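Home Explore Notifications Profile

Szymon Kalinowski
Gripper build, posts 1 to 5

1/ Spent Wednesday at the Vurkwood shop on the hand-held grippers. Two of them, printed housings, same size as far as my printer allows.

2/ First housing came out warped along the back edge. Reprinted it slower with 40 percent infill. Fits now.

3/ The trigger still sticks – I think it's the spring. Nikola Szewczyk has a softer one I can try.

4/ Both grippers up in the shop, sink and brick wall on the right. The square marker on the far one is for tracking.
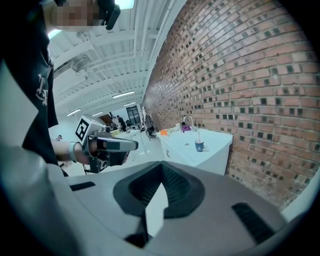

5/ Next is cable routing. If anyone has a neat way to run a cable down a handle, please post it.

40 replies 2386 likes Share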